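Kakbridge Code of Practice for Hand-Held Gripper Work

The Kakbridge Code of Practice for Hand-Held Gripper Work, usually called the Kakbridge Code, is a voluntary set of rules for laboratories that record manual tasks with hand-held grippers. It was drafted at Urnley and covers the bench, the grippers and the operator. It does not deal with industrial robot cells, which remain subject to workplace safety law.

Scope and history

The first edition appeared in April and ran to 70 clauses. It was written after laboratories in the Galindo program found that their recordings could not be compared, as each site had organised its benches differently. A later revision merged the clauses on lighting and added an annex on cable management.

Work surface

The Code calls for a plain, matte surface in a pale colour, at least 600 mm deep. Scuffs are tolerated. Loose debris is to be cleared between sessions, and any tray or fixture is to remain in the position entered on the bench sheet.

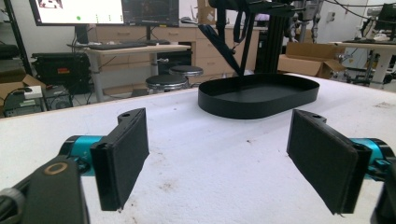 Background equipment may stay in place provided it does not intrude on the operator's reach. Monitors may remain on. Stools are to be kept clear of the side from which the operator works, and floor cables are to be routed away from the standing area.

Gripper condition

Finger pads are inspected at the start of each session. Fraying at the edge of a lining is recorded, and a pad is replaced once the wear reaches the contact face. Both fingers of a gripper are re-lined together. The Brarnaveo log sheet, reproduced in the annex, provides a line for each finger.
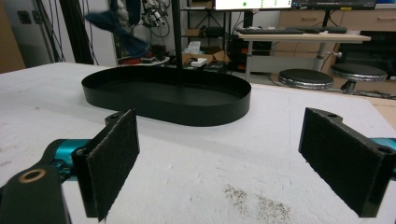 Operator practice

Where two grippers are used, one is held in each hand and both are brought to the open position before recording begins. Sleeves are to be close-fitting at the wrist. Gripper cables are led back past the wrist with enough slack for full reach – a taut cable is grounds for stopping the session.

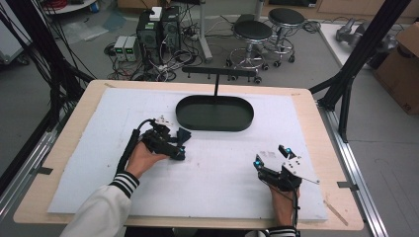 An operator may work for no more than 70 minutes without a break. Dropped items are left where they fall until the recording has ended, and the event is noted on the log sheet.

Adoption

Compliance is self-declared. Critics have argued that the surface rules favour well-funded laboratories – a point the drafters acknowledged in the revised foreword.

Share this article 400 shares

We use cookies to improve your experience. Accept | Manage preferences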